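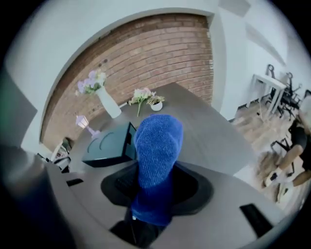 Friday | By the Fanlow food desk

Sutter Cellars has pulled its canned rosé from 23 stores after shoppers found the tabs came off and the cans stayed shut. Anyone still determined to drink it chilled might wrap a can in damp knit fabric, ribbed and cobalt blue if you like, and wait for a refund. The Bidolau bottler blamed a bad batch of lids — its third this year.

Nutum Market is offering two bottles of the same wine for each returned four-pack. Bring a corkscrew.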